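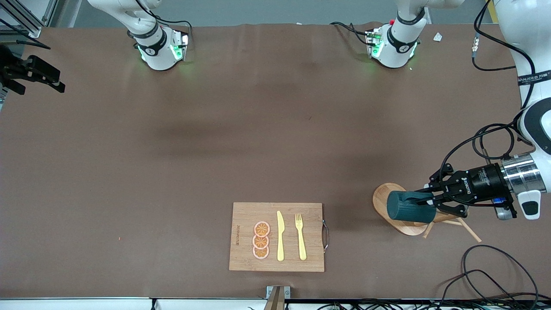 *Orange slices and yellow knife on the board, May.*

Uvura batch, glass cabochons and drops. Started sorting at 1520, after the kiln was off.

The lot from Deschamps came in mixed, same as last time. Pale green drops, smoky ovals, and a bag of flat-backed rounds with the foil mostly gone. I put the rounds aside. Felicidad Cabrera wants them for earrings but the backs flake when you rub them with a thumb, so they need sealing first or they will shed all over the cup.

Sealing test on scrap rounds:

- Clear lacquer, one coat: foil held, went cloudy at the rim.
- Clear lacquer, 2 thin coats, left overnight between: better. Slight haze on one, fine on the others.
- Two-part resin: strong, but too thick. Stone sits proud of the bezel and won't close.

Going with the lacquer in two coats.

Flella necklace. The step-cut drop is drilled side to side near the top and the hole is narrow. 24 gauge wire goes through, 22 does not. I don't want to ream it, the glass is already chipped on one side of the hole. Made the bail from 24 doubled and twisted, three wraps under the loop. Hung it with a weight bag for an afternoon and the loop did not open. The twist looks a little busy next to the plain chain. Could try half-round wire, we have a spool somewhere in the second drawer.

Patina on the brass stampings was uneven again. The ones I scrubbed with pumice took it evenly, the ones that only got dish soap came out blotchy. So pumice for all of them from now on, and handle by the edges afterward. Wax while slightly warm.

Jump rings: the Flasow ones are softer than the old stock. They close neatly but I can pull one open with my fingers at the 5 mm size. Okay for charms, not for clasps. Solder the ones at the clasp end. The bag says up to 1000, did not count.

To do:

- second coat on the rounds
- file the sharp corner on the leaf bezel
- ask Felicidad about chain length for Flella, the tag and the order sheet don't match
- more pumice
- new flux brush, this one is down to a few hairs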